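3. Shared Meals and Retention in Student Ministry Groups

3.1 Setting and sample

The study followed 356 students who attended at least one gathering of a campus ministry during the fall semester. They were spread over 20 small groups, most of which met in rented houses or apartments near campus. Two ministries took part, Restard and Grullora. Both hold a weekly large meeting with singing and a short sermon, and both ask new students to join a small group by the end of the first month. The groups differ in how they handle food. Restard groups eat a full dinner together before Bible study. Grullora groups start with study and put out snacks afterward.

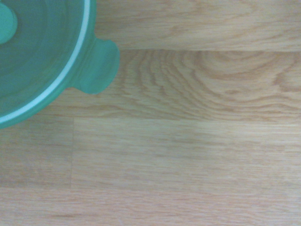 Leaders kept a simple attendance sheet and passed it on at the end of each month. A student was counted as retained if he or she came to at least one small group meeting in November after having joined before the end of September. We did not count the large meeting, where attendance is hard to track and many students come only for the music. Students who moved from one group to another within the same ministry were kept in the sample and assigned to the group they joined first.

3.2 Interviews

We also interviewed 40 students, drawn evenly from the 2 ministries. Each interview was held in person and covered how the student first heard about the group, what the first visit was like, and what made the student come back or stop coming. Students who had stopped were harder to reach, and they are underrepresented here.

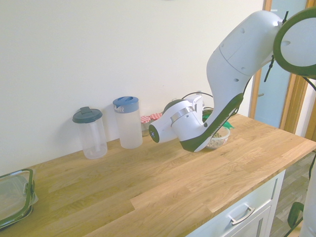 Most of those who stayed spoke of the meal or the snacks before they spoke of the study itself. Several said that having a job to do – setting out plates, washing up, driving someone home – made them feel expected the next week. Students who left gave more mixed answers. Work shifts and class schedules came up often. A smaller number said they had felt like guests for too long and had never been asked to help with anything.

Figure 3. Kitchen work surface.

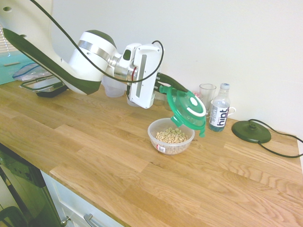

3.3 Limits of the data

The two ministries differ in more than food. Restard has a longer history on its campus, and its leaders are usually in their third or fourth year. Grullora relies on younger leaders and has more turnover among them. Any difference in retention may reflect leadership as much as the order of the evening. The attendance sheets were also filled in unevenly, and a few leaders admitted to writing them up from memory. A follow-up using the Byun questionnaire, which asks about belonging and prayer habits, is planned with the same groups.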